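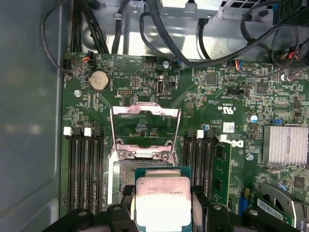

Why do the captions on Derkport season two drift late after the first ad break?
The caption file was timed to the broadcast master, and the streaming master has shorter black segments at each break. Every cue after the first break lands late by the difference, and the error grows at each break that follows.

2018-02-07
Derkport S2, caption conform, continued from the January pages

Episode 4 loaded against the Hastumeck streaming master. 1549 cues in the file as delivered. Opening scene in the bakery is in sync to the frame. First late cue is Marta's "I have an interview in an hour," directly after break one. Offset is constant inside each act, so this is an edit difference and not a frame rate problem. I did check the rate first: both masters report the same, drop-frame flag matches.

Procedure used:
Marked last frame of picture before each break and first frame after, on both masters.
Took the difference per break, summed down the episode.
Shifted each act by its own running total.
Replayed the first and last cue of every act.

After the shift, 79 cues still flagged. Most are the laugh and music tags, which the original captioner held across the cut to black. Trimmed those to end on the last frame of picture. The rest are overlapping lines in the divorce lawyer scene, where two speakers share a cue. Split by hand, speaker dashes kept, reading speed still under the house limit.

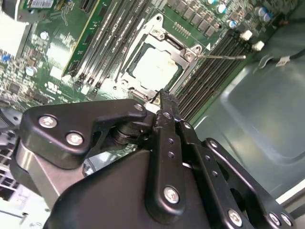
Episode 5 has the same fault but also a recut cold open. The sister's phone call is gone and the résumé montage starts earlier. Cues for the call deleted, montage retimed from scratch. Gregor MacBrayne has the Castillo dub script if the line order needs checking; the dub was made from the recut.

Open:
Kenna Lennox to confirm with Preltireo which master they hold. Their license runs to 2020, so they will need the same files.
Recap narration on episode 6 is not captioned at all. Ask whether it was dropped or never supplied.
Old files stay in the delivery folder, suffix _bcast. Do not overwrite.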